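Linen and Laundry: Frequently Asked Questions
Drukamgate Residential Halls – Household Services

The answers on this page apply to all residents of Drukamgate who receive the weekly linen service, and to those who wash their own sheets in the ground floor laundry room. 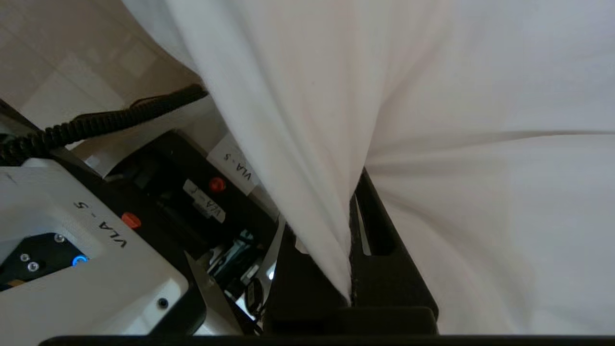

Questions concerning rent, keys or repairs are dealt with on separate pages. Residents of Gebru Court should note that their collection day differs from the one given below.

What is included in the linen service?
Each resident receives one flat sheet, one fitted sheet, one duvet cover and two pillowcases. Towels are not included. A mattress protector is issued on arrival and remains on the bed for the length of the stay.

When is linen collected and returned?
Used linen is collected on Wednesday from 9 am. Bags should be left outside the bedroom door by that time. Clean linen is returned the same day, before 5 pm. Bags put out late will be held over until the following week.

How should I prepare my linen for collection?
Please shake out each item and check that nothing has been left inside, particularly in the corners of duvet covers. Socks, chargers and spectacles are the items most often found. Sheets should be placed in the bag unfolded and should not be knotted together.

May I put my own sheets in the bag?
No. Personal bedding sent with the weekly collection cannot be traced once it has left the building. Residents who prefer their own bedding may opt out of the service by completing form 438, available from reception.

What does it cost to use the laundry room?
A wash costs £3 and a drying cycle is free of charge with each wash. Payment is made with the Jemik card, which can be topped up at reception or at the machine by the main entrance. Cash is not accepted.

At what temperature should white cotton sheets be washed?
The label should be followed in every case. Where the label is missing, 40 degrees is suitable for ordinary use and 60 degrees for heavily marked items. Thin fabrics should be washed separately from towels and denim, as zips and buttons can pull the threads.

Which detergent should I use?
Residents may use any detergent intended for automatic machines. Zirodent powder is sold at reception in single measures. Bleach must not be used in the shared machines – traces left in the drum will damage the next person's washing.

How can I avoid deep creases?
Remove the sheet as soon as the cycle has ended and shake it out by two corners. If it cannot be dried at once, lay it loosely over a rail and smooth out the larger folds by hand. Overfilled dryers are the usual cause of creasing; one double sheet and its pillowcases make a sufficient load.

Is there a recommended way to fold a flat sheet?
Bring the two short edges together, then line up the side hems and run a hand along the fold. Fold in half lengthways, and again if the shelf is narrow. The sheet may then be folded in thirds. Linen cupboards at Drukamgate are shallow, and a bundle made in this way will fit without being pushed.

And a fitted sheet?
Turn the sheet inside out and place one hand in each of two neighbouring corners. Bring the hands together and turn one corner over the other. Repeat with the remaining corners, lay the sheet on the bed and fold the curved edges inwards until a rectangle is formed.

May I iron in my bedroom?
Irons may be used only in the laundry room, where boards are provided. Irons found in bedrooms will be removed and returned at the end of the stay.

What happens if an item is torn or stained?
Fair wear is expected and no charge is made for it. Please attach a note to the item so that it can be set aside for mending. A charge may be made for burns, dye or paint. Residents will be informed in writing before any charge is added to their account.

I have received the wrong size. What should I do?
Return the item to reception, still folded if possible, and a replacement will be issued. Reception is open until 8 pm on weekdays.

How do I contact Household Services?
Dial extension 862 from any corridor telephone, or leave a written message at reception marked Linen.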